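Grallden Reuse Project – progress report to the Drummond Fund
Period ending 1/31/25

We logged 1,258 items through the Grallden site this period, against 421 in the period before. I would be careful with that jump. Prandex changed how its tablets count a drop-off in January, and a box of mixed things that used to go down as one item is now entered piece by piece. Until the old figures are redone the same way, I don't think either number should go in your annual summary.

Drop-off hours went up to 20 a week, as agreed. Most people still come in the last two hours before closing, so the extra mornings have been quiet.

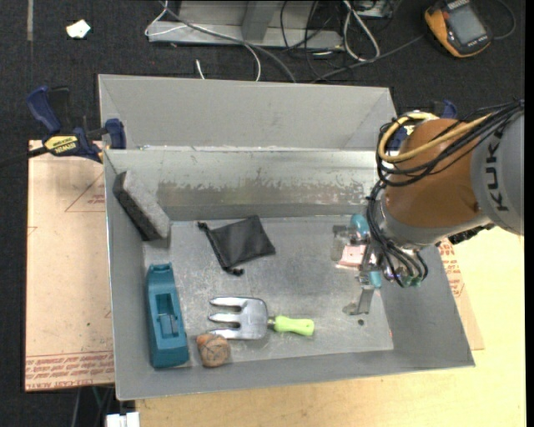
Metal bin with a black drawstring pouch and a rough gray block inside.

The resale plan is where I have the most doubt. Prereck's original forecast had the shop covering its own rent by the end of the first year. Sales so far pay for almost half of it, and that includes two large furniture sales we can't expect again. Small housewares move slowly at any price. I asked for the math behind the forecast and got a slide.

Spending is on budget except for hauling, which ran over – the contractor now charges by the trip even when the truck goes out part full. We have asked for quotes from two others.

For the next period we plan to drop the weekday morning hours, recount the earlier items under the new rules, and hold off on the second site. Prereck would like to go ahead with it anyway. My advice is to wait for the recount.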